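Kitchen table tips — the wood one, the one everything lands on

Quick page this month, March is mad here. Had a pile of emails about tables after the benchtop page so putting all the answers in one spot. Mostly bare or oiled timber. If yours has a thick shiny finish half of this won't matter to you.

Crumbs in the seams first. Old soft toothbrush, dry, along the join, then vacuum with the brush end. Don't flood it. Don't use a knife tip, you'll lift the edge and then you've got a splinter at elbow height.

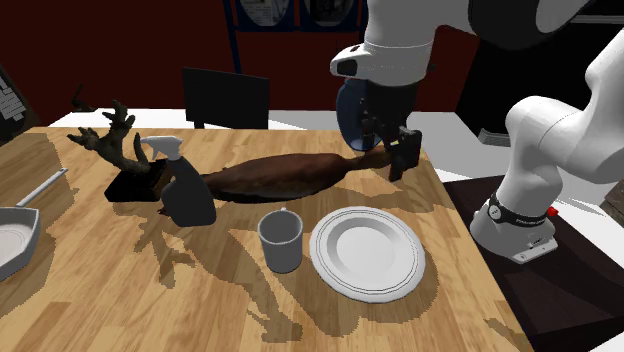
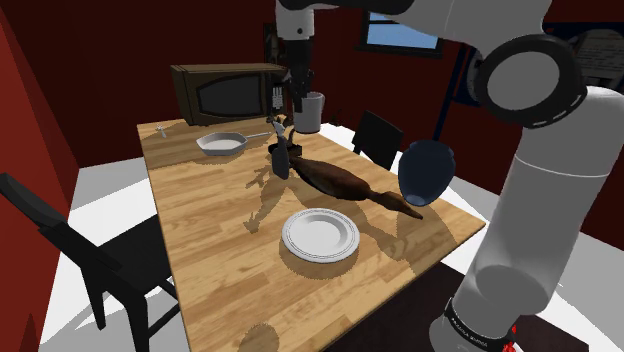 Light wood table, in use.

Everyday wipe

Cloth wrung out hard. Harder than that. Warm water, one drop of dish soap, go with the grain, dry straight after with a tea towel. The drying is the bit people skip. Water left sitting in the joins is what gives you those grey lines.

No vinegar on oiled timber, not every day anyway. Dulls it. Fine on glass, fine in the kettle.

White rings

Hot mug, white ring, panic. Leave it overnight first, some go by themselves. Still there in the morning — iron on low, no steam, dry tea towel folded over the mark, a few seconds at a time and lift to look. Manju Rastogi wrote in to say she uses a hair dryer on low and it took her 7 minutes on a bad one. Slower but you're less likely to scorch anything.

Black rings are a different problem. Usually metal plus water (tin left on a wet patch). That's down in the timber and you're looking at sanding, or a bowl of lemons placed on top for ever.

Sticky patches

Honey, jam, kids. Warm damp cloth laid flat on it for a few minutes, then wipe. Scraping only spreads it. If the whole table feels tacky all over its probably too much oil that never got wiped off. Rag with a bit of mineral turps, windows open, small area first.

Rags — important. Oily rags can heat up on their own and catch fire. Lay them flat outside to dry, or soak in water and into a lidded tin. Never scrunched up in the bin under the sink.

Oiling

Thin coat. Wait 20 minutes or whatever the tin says, then wipe off everything that hasn't soaked in. Two thin coats beat one thick one every time. I do ours twice a year and the end near the stove a third time as it dries out faster.

Birutė Stankevičius asked about cooking oil. Please don't. Olive, canola, they go off and smell like an old chip shop. Food-safe mineral oil or a proper table oil. I use the Reltach one from the hardware store, 59 dollars for the big tin, lasted me years. Dear but there you go.

Small scratches

Light ones: rub a walnut along it, let it sit, buff. Works on light timber, not much on dark. Check for nut allergies in the house before you go doing this on a table people eat off.

Deeper: fine paper, 240 grit, with the grain, feather it out wider than you think you need to. Then re-oil. Don't bother going up to 800 on a kitchen table, the oil won't soak in as well and no one is stroking it.

Dents: damp cloth over the dent, iron on top, steam swells the fibres back up. Bare or oiled wood only. Let it dry right out before you do anyhting else.

Stuff that lives on the table

The real fix for a lot of this. If it hasn't been used by dinner time it goes back where it lives. Things that stay get a tray or felt dots underneath. Felt dots pick up grit so change them, the grit is what scratches, not the bowl.

Appliances on timber — check the feet. Rubber feet can leave a yellow mark that does not come out, ask me how I know. Thin cork mat under each one, cut a bit smaller than the base so you don't see it. Keep the vents clear as well, most need a gap behind and above, it'll be in the manual.

Wobble

Holger Amundsen's tip, and it's a good one. Before you shim a leg, turn the table a quarter turn. Often it's the floor. If it's still rocking, check the bolts where legs meet the frame, they work loose every winter when the heating's on and the timber shrinks. Snug, not gorilla tight.

Gaps between boards in winter are normal too. They close up by summer. Do not fill them!! Filler gets squeezed out when the wood swells and looks terrible.

Still to come: chair glides, and Lilian's way of getting candle wax out of a runner (brown paper, warm iron, she swears by it). Send table questions in the meantime, I'll add them at the bottom when I get a minute.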